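Pralberg Dumpling Steamer Review: A Month of New Foods and Old Customs

Thu 26 February
248 shares | 22 comments

Dumplings turn up at celebrations in a lot of places, and most families who make them for a holiday make far too many. I do too. For years I used a stockpot with a plate balanced inside it, which holds six dumplings if you are careful. This winter I bought the Pralberg two-tier bamboo steamer from Dunleavy, a kitchen shop in Skondovside, for $38.

It comes with two baskets, one lid and a folded sheet of instructions. The baskets sit over a wide pan of simmering water. There is no metal ring in the box, so your pan has to be close to the right size. Mine was slightly too wide and I had to switch to an older one.

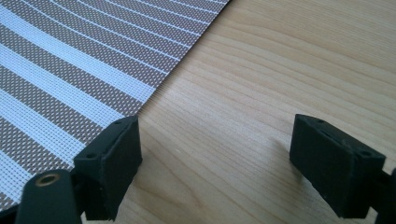
How it cooks

Each basket takes 11 medium dumplings with space between them, so one round gives you 22. Pork and cabbage took 12 minutes from cold water to table. The top tier ran a little behind the bottom one, and I swapped them halfway through. Buns came out soft with no drips on top, as the bamboo lid soaks up the steam that a metal lid would drop back on the food.

Sticking is the main problem. Cabbage leaves worked best as a liner. Parchment with holes cut in it was fine. Oil alone was not, and I lost the bottoms of four dumplings that way.

I also tried sticky rice cake, the kind many people eat at New Year for good luck in the months ahead. It needed about 30 minutes and two top-ups of water. The texture was right, though the middle sank a bit.
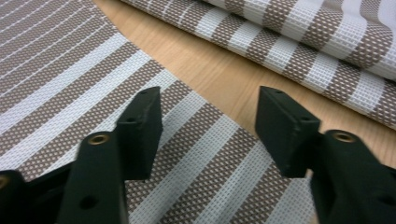
Striped woven mat on a light wood table.

Cleaning is hot water and a brush, no soap. Dry it overnight with the lid off - mine smelled musty the one time I stacked it too soon. The Fustalora steamer I borrowed before this one had a tighter weave and a better lid, but it was a single tier and too small for a holiday meal.

I would buy the Pralberg again for groups of four to six. If you cook for two, get one tier. Dunleavy told me they expect more of both sizes in March.

Share this review | 22 comments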